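Ikwood Wrist View Module
Research edition, with the Kidthorpe table-clearing method

Product code: IWV-3
Category: Grippers and sensing, research equipment
Availability: to order, from April

Overview

The Ikwood Wrist View Module combines a two-finger parallel gripper with a small colour camera mounted at the wrist. It is supplied to laboratories studying how robot arms learn household handling tasks, and it is the unit on which the Kidthorpe table-clearing method was developed and tested. The research edition includes the hardware, the calibration files, the trained controller and the complete set of trial records.

The module fits most light research arms by way of the Takagi adapter plate. Laboratories that already hold an earlier Ikwood gripper may order the camera bracket separately, although the results given on this page apply only to the complete unit.

The research question

Table clearing is a common test for learned control. Cups are tolerant of small errors in the approach. Cutlery is much less so: it is thin, it lies flat, it reflects light, and its handle may run out of view before the gripper is near enough to close. Systems that depend on a single overhead camera often place the fingers to one side of a handle, or press them into the table.

The Kidthorpe method asks whether the view from the wrist, taken alone, carries enough information to correct the approach in its last stage. The fixed cameras are used to choose an item and to bring the arm near it. From that point the controller receives wrist images only, and must decide the direction of travel, the rotation of the wrist and the moment of closing.

How the method works

Both fingertips remain in the wrist image throughout the approach. The controller is therefore not given a separate measurement of where the fingers are. It learns the relation between the fingertips and the item directly from the picture, which reduces the effect of small calibration errors between the arm and the camera.

Training used 1000 recorded demonstrations, each guided by a trained operator. Items were laid out again between demonstrations, and the position of the arm at the start was varied. Demonstrations in which the operator abandoned a grasp and tried again were kept in the set and labelled as such.

Surfaces were given particular attention. Plain matting is easy to work on and tells the researcher little about performance in a kitchen or dining room. The principal test surface was a glossy tiled table, on which grout lines can be mistaken for the edges of thin objects and bright reflections for metal. The wrist view during table work shows a two-coloured cup, a fork and a spoon beyond the open fingers.

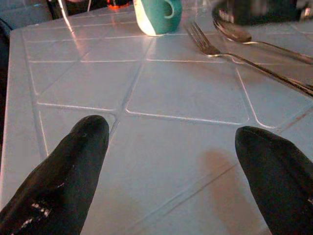

Results

The controller was compared with a version trained on the fixed cameras alone. Both were given the same layouts and the same time limit. A trial was counted as successful when the chosen item had been lifted clear of the table and placed in the tray without a second attempt.

On cutlery, the fixed-camera version succeeded in 62 per cent of trials. The wrist-view version performed better on forks and on spoons, with the larger gain on forks. Full figures for each layout are given in the report supplied with the unit. On cups there was no meaningful difference between the two, and the report does not claim one.

Most of the remaining failures fell into two groups. In the first, two pieces of cutlery lay close together and the fingers closed on both. In the second, a strong reflection lay beside the handle and the approach drifted towards it. Dimming the overhead light reduced the second group but did not remove it.

Limits of use

The controller has been tested on rigid tableware only. It has not been tested on glass, on knives or on items containing liquid, and it should not be used with these without further training. Results on dark or patterned tables may differ from those reported.

The fingertips form part of the image on which the controller relies. Ordinary scuffing of the black finish was present during the trials and did not affect the outcome. Fingers of a different shape or colour require the controller to be retrained, and a procedure for this is included in the handbook.

Specification

Gripper type: two-finger parallel, electric
Finger finish: matte black, rounded tips
Camera: single colour unit, wrist mounted, fixed focus
Mounting: Takagi adapter plate, supplied
Supply voltage: 12 V
Software: Ramum control library, research licence
Warranty: parts and labour, excluding fingers

Supplied with the unit

Gripper and camera assembly
Takagi adapter plate and fixings
Power and data cables
Spare pair of fingers
Calibration target and files
Trained controller
Demonstration set and trial records
Handbook and research report

Licence and citation

The demonstration set may be used for teaching and for non-commercial research. Work that makes use of the controller or the recordings should cite the Kidthorpe table-clearing report, January 2024. Commercial users should request separate terms before placing an order.

Ordering

Orders are accepted from universities, public laboratories and registered companies. Please state the make of arm, the flange pattern and the operating system of the control computer. Replacement fingers and brackets are listed under Ikwood spare parts.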